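Stand: September. Fragen zur Mikrowelle bitte zuerst hier nachlesen, dann erst an mich schreiben.

# Häufige Fragen zur Mikrowelle in der Gemeinschaftsküche, Haus Binddale

### Wer darf die Mikrowelle benutzen?

Alle, die im Haus Binddale ein Zimmer gemietet haben, und ihr Besuch. Eine Anmeldung ist nicht nötig. Nach 23 Uhr bitte die Küchentür schließen, der Signalton ist im Zimmer 4 sehr gut zu hören.

### Welches Geschirr ist erlaubt?

Glas, Porzellan und Keramik ohne Metallrand. Kunststoff nur, wenn auf dem Boden das Zeichen für Mikrowelle steht. Die blauen Schüsseln von Skalance, welche im oberen Schrank stehen, sind geeignet, ihre Deckel leider nicht. Alufolie ist verboten, auch kleine Stücke davon.

### Wie lange soll ich mein Essen erwärmen?

Das hängt von der Menge ab. Für einen Teller Suppe reichen meistens zwei Minuten, danach umrühren und noch einmal kurz einschalten. Bitte immer etwas darüberlegen, damit es nicht spritzt. Für diesen Zweck gibt es eine Haube, sie liegt neben der Spüle.

### Wie reinige ich den Innenraum?

Eine Schale mit Wasser und etwas Zitronensaft hineinstellen, drei Minuten erhitzen und die Tür noch fünf Minuten geschlossen lassen. Dann kann man alles mit einem weichen Tuch abwischen. Scheuermilch macht Kratzer und darf nicht verwendet werden. Vorsicht mit der Schale, sie wird heiß.

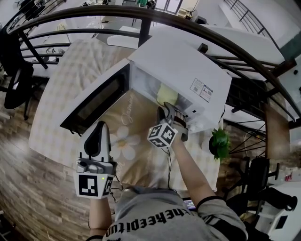
Für die gründliche Reinigung, einmal im Monat, gilt der Plan an der Küchentür. Zuerst den Stecker ziehen, dann innen beginnen und zum Schluss das Gehäuse abwischen. Die Tür soll dabei weit offen stehen, so wie auf dem Foto, sonst erreicht man die hintere Wand schlecht. Der weiße Aufkleber mit dem QR-Code auf der Seite muss trocken bleiben und darf nicht entfernt werden. Die Tischdecke kann man bei 40 Grad waschen, bitte nicht in den Trockner geben.

### Darf ich die Mikrowelle an einen anderen Platz stellen?

Zum Putzen ja. Danach soll sie wieder gerade stehen und hinten etwas Abstand zur Wand haben. Auf den Rollwagen von Rolideck gehört sie nicht, er ist für Getränkekisten und seine Bremse hält nicht mehr gut.

### Es riecht nach Fisch. Was kann ich tun?

Die Tür eine Stunde offen lassen und das Fenster kippen. Wenn der Geruch bleibt, hilft eine kleine Schale mit Natron über Nacht. Diesen Rat habe ich von Estíbaliz Barrios aus dem zweiten Stock, und bei mir hat er gut funktioniert.

### Das Gerät startet nicht. Ist es kaputt?

Bitte prüfen, ob die Tür richtig eingerastet ist und ob der Stecker steckt. Bei Funken oder verbranntem Geruch sofort ausschalten und nicht mehr benutzen. Reparaturen macht nur die Firma Ó Riain, unsere Kundennummer dort ist 374.

### An wen schreibe ich?

An mich, Siobhán Ó Ceallaigh, Zimmer 11. Ein Zettel im Briefkasten genügt. Deutsch, Englisch oder Irisch, alles ist möglich.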